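탁상형 식기세척기 설치와 첫 사용 (2장)
6월 · 글 Yuen 살림노트 편집부
읽는 시간 2분

2장. 상자에서 꺼내 첫 세척까지

1장에서 놓을 자리를 정하셨으면 이제 진짜 설치예요. 저는 Mornia 796을 쓰고 있어서 버튼 이름은 전부 그 기계 기준으로 적었습니다. Skarkton에서 나온 물통형도 순서는 거의 같은데, 배수 호스 끼우는 방향이 반대라서 그 부분만 동봉된 종이를 따라가 주세요.

2-1. 설치

1. 상자를 눕히지 말고 세운 채로 위쪽 테이프부터 뜯습니다. 저는 급한 마음에 옆을 갈랐다가 스티로폼 부스러기를 며칠 동안 주웠어요.
2. 문을 열고 안쪽 고정 테이프를 전부 떼어냅니다. 아래 선반 뒤쪽에 투명한 게 한 장 더 붙어 있는데 이걸 정말 많이들 놓치세요!
3. 기계를 자리에 올리고 앞발 두 개를 돌려 수평을 맞춥니다. 휴대폰 수평계 앱이면 충분합니다.
4. 뒤쪽 배수구에 회색 호스를 밀어 넣고 딸깍 소리가 날 때까지 누릅니다. 그다음 살짝 당겨 보세요. 빠지면 덜 들어간 거예요.
5. 호스 반대쪽 끝을 싱크볼 안으로 늘어뜨리고 흡착판으로 고정합니다. 끝이 물에 잠기면 안 됩니다.
6. 전원은 벽 콘센트에 바로 꽂습니다.

주의: 멀티탭에 전기포트와 같이 물려 쓰지 마세요. 물을 데우는 동안 전기를 꽤 먹습니다.

참고: 호스가 짧다고 다른 호스를 이어 붙이는 분이 계신데, 이음매에서 새면 찬장 뒤가 먼저 젖어요. 긴 호스를 따로 주문하는 편이 낫습니다. 저는 Rever 부속몰에서 샀고 부품 번호는 1,509번이었습니다.

2-2. 빈 채로 한 번 돌리기

1. 위쪽 급수구 뚜껑을 열고 물을 붓습니다. '삐' 소리가 두 번 나면 멈추세요.
2. 그릇도 세제도 넣지 않은 채 문을 닫습니다.
3. '급속'을 누르고 시작 버튼을 길게 누릅니다. 20분이면 끝나요.
4. 돌아가는 동안 호스 연결부를 손으로 만져 봅니다. 물기가 있으면 바로 정지하고 2-1의 4번으로 돌아가세요.
5. 끝나면 문을 조금 열어 둡니다. 새 플라스틱 냄새가 나는 건 저도 그랬고, 몇 번 쓰니까 사라졌습니다.

2-3. 넣기 전에 할 일

여기서부터는 매일 하는 일이에요. 예전엔 그릇을 다 닦다시피 해서 넣었는데, 그러면 기계를 산 보람이 없더라고요. 지금은 딱 이만큼만 합니다.

1. 남은 음식은 긁어서 버립니다. 밥풀, 생선 가시, 과일 꼭지는 필터를 제일 빨리 막는 것들이에요.
2. 말라붙은 것만 골라 넓은 통에 담고 미지근한 물을 부어 둡니다. 계란 노른자하고 치즈는 꼭 불리세요.
3. 불린 뒤에는 수세미로 가볍게 한 번 문지릅니다. 거품 나는 주방세제는 쓰지 마세요. 조금만 남아 있어도 기계 안에서 거품이 부풀어 오류가 뜹니다.
4. 숟가락이나 포크처럼 작은 것은 마지막에 건져 수저통으로 옮깁니다. 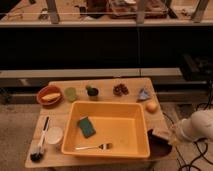
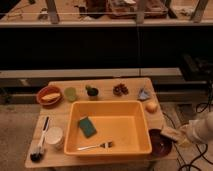
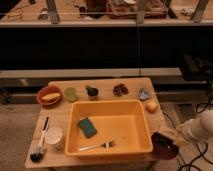 주황색 통과 그 안의 수세미

액체 주방세제를 아주 조금만 넣고 돌려도 되나요?

식기세척기 전용 세제만 쓰세요. 손 설거지용 세제는 양을 줄여도 거품이 나고, 그 거품이 문틈으로 새어 나올 수 있습니다. 실수로 넣었다면 기계를 멈추고 안쪽을 행주로 닦은 다음 맹물로 한 번 더 돌리면 됩니다.

2-4. 그릇 담기

1. 아래 선반부터 채웁니다. 접시는 오목한 면이 가운데를 보게 세우고, 서로 겹치지 않게 한 칸씩 띄우세요.
2. 컵과 밥그릇은 위쪽에 엎어 둡니다. 바닥이 움푹한 컵은 조금 기울여 주면 물이 덜 고여요.
3. 수저는 손잡이가 아래로 가게 꽂되, 칼은 날이 아래로 가게 합니다. 숟가락끼리 포개지면 안쪽이 그대로 나오니까 포크랑 섞어 꽂는 게 요령이에요.
4. 다 담았으면 분사 날개를 손가락으로 한 바퀴 돌려 봅니다. 어디든 걸리면 그 그릇을 옮깁니다.
5. 세제를 칸에 넣고 뚜껑을 닫습니다. 젖은 손으로 정제를 집으면 녹아서 칸에 달라붙어요.

주의: 나무 도마, 옻칠한 수저, 코팅이 벗겨지기 시작한 팬은 넣지 마세요. 저는 아끼던 나무 주걱 하나를 이렇게 갈라 먹었습니다.

2-5. 끝난 뒤

1. 종료음이 나도 바로 열지 말고 김이 좀 빠지게 둡니다. 안경 쓰신 분은 특히요.
2. 아래 선반부터 꺼냅니다. 위를 먼저 빼면 컵 바닥에 고인 물이 마른 접시로 다 떨어져요.
3. 바닥의 둥근 필터를 왼쪽으로 돌려 빼서 흐르는 물에 헹굽니다. 매번이 귀찮으면 저녁 설거지 후에만 하셔도 됩니다.
4. 필터를 다시 끼우고 화살표가 맞는지 확인합니다. 헐겁게 끼우면 찌꺼기가 펌프로 들어갑니다.
5. 밤에는 문을 손가락 하나 들어갈 만큼 열어 두세요.

참고: 화면에 E2가 뜨면 대개 호스가 꺾인 거예요. 전원을 껐다가 호스를 펴고 다시 켜 보시고, 그래도 그대로면 3장의 오류 표를 봐 주세요.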